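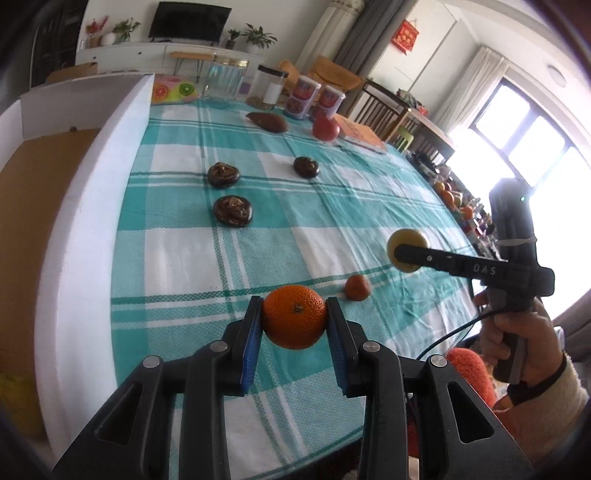
Identifying the proprietor of the Vonarano, a supper theater in Zastville

Posted by Efa Bevan
December 2018
Performing Arts History, Venues and Managers

I am preparing an entry on the Vonarano for a regional register of former entertainment venues and would be grateful for guidance on a conflict between sources.

The Vonarano was a supper theater on the river side of Zastville. It offered a short variety bill after nine in the evening, with dancing between the turns. Two persons are named as its proprietor in the same season. The printed programs give "Direction: L. Bermúdez" at the foot of the front cover. The municipal license book, however, records the entertainment license under the name of a Mrs. Rurach, at number 123 on the same street. The theater itself stood at number 12.

A later newspaper recollection states that Bermúdez "lost the house at cards" and that the singers walked out with him. I have found no support for this and do not wish to repeat it without evidence. The same article gives the seating as 3000, a figure that cannot be right for a room with tables.

The register form has one field for "proprietor" and does not permit two entries. Which name should be preferred, and what further records should be consulted before the entry is submitted?

Posted by Reading Room Desk

The two sources are not necessarily in conflict. In venues of this kind, the person named under "direction" was commonly the artistic manager. That person engaged the performers, arranged the order of the bill and dealt with the orchestra. The license was a separate matter and was held by whoever answered to the authorities for the premises. This might be the owner of the building, the leaseholder, or a relative of either.

The following records are recommended, in this order.

The liquor license, if it was issued separately from the entertainment license. Where the same name appears on both, that person was very likely running the business.

The property tax roll for number 12. It should show the owner, and in many towns the occupier as well. A Mrs. Rurach at number 123 may simply have given her home address.

Court papers concerning unpaid wages. Singers and musicians brought such claims frequently, and the party named as defendant is generally the party that signed the contracts. 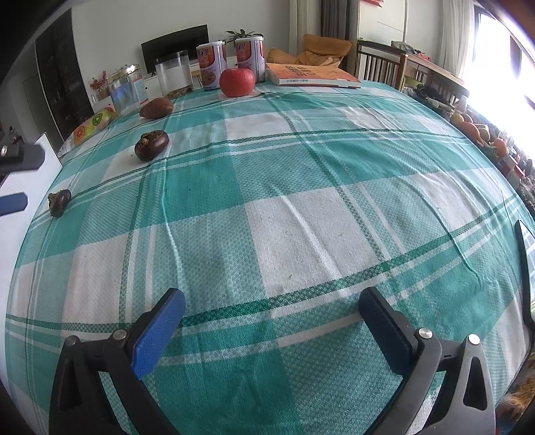 Trade directories should be consulted last. Their compilers often carried an entry forward from one edition to the next, and a manager may be listed for several years after leaving. A directory entry on its own should not be used to settle the matter.

With regard to the form, it is suggested that the license holder be entered as proprietor, with the words "under license" added. Bermúdez may then be named in the notes field as director, with the program cited as the source. Please state the season for which each name is attested. If the tax roll shows a third party, the entry should be held back until the lease has been examined.

The account of the card game should be left out of the main text. It may be mentioned in the notes as a later recollection, provided that the newspaper and page are given.

Posted by oldplaybills

I would go with Bermúdez. His name is on the program and the public would have known the place as his. My family had a box of programs from supper theaters in that part of the country and the director was always on the cover. I do not recall seeing a license holder named on any of them.

The seating may be a misprint. Have you tried dropping a zero?

Posted by Stage Licensing Notes

I concur with the Reading Room Desk on the order of records and would add one point on capacity. License books of this type often included a schedule at the back, listing the number of persons permitted in each room. The schedule was arranged by street and is easily missed by a reader who has searched only by name. I consulted one in June for a comparable venue, where a supper room with a small raised stage was passed for 324 persons, standing room included. That figure does not apply to the Vonarano, but it gives a sense of scale.

I would advise against correcting the newspaper figure by removing a digit. If the schedule cannot be located, the capacity field should be left blank.

It would also be useful to know whether Mrs. Rurach's license was renewed after Bermúdez ceased to appear on the programs. A renewal in her name, with a new director on the cover, would be good evidence that the business continued under her and that only the management had changed.

Reply from Efa Bevan

I thank all three contributors. The license book does have a schedule at the back, which I had not examined. I have requested it again together with the tax roll, and will hold the entry until both have been read.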